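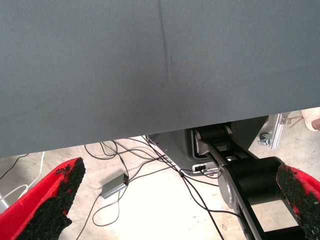 Gray cloth with a faint fold line.

Selling Used Machine Parts by Mail
Speaker notes, Danica Nikolovski

Opening
Thank Bernardo Lobo for the slot. Say up front that I sell from one room and ship twice a week. Last February I had 138 listings and 31 returns. Most of the returns came down to the listing — wrong bore, wrong thread, wear I hadn't mentioned.

Describing wear
Buyers forgive scratches they were told about. Read out the old Goltier listing, which said "good condition" and nothing else. Then read the new one. Scuffs and specks on a machined face go in the first line, before the price.
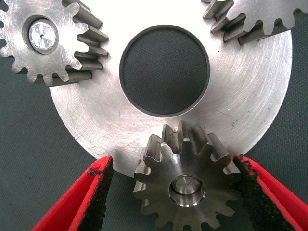 Measurements
Give the bore, the outside diameter and the thickness. Measure at 4 points and list the largest and smallest. Pause for questions about calipers. 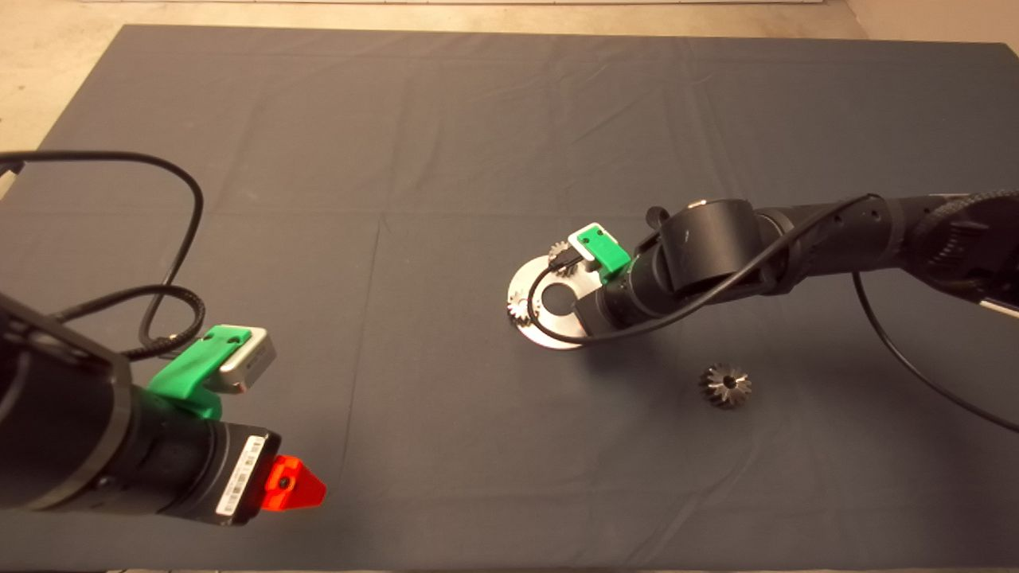 Returns get easier when every part has a number and the same number is on the invoice. Todorova writes hers by hand. A printed barcode like the white one along the side here is quicker to look up, but the small text needs a good light. Allow 20 minutes for the packing demo, then hand out the Flatport box sizes.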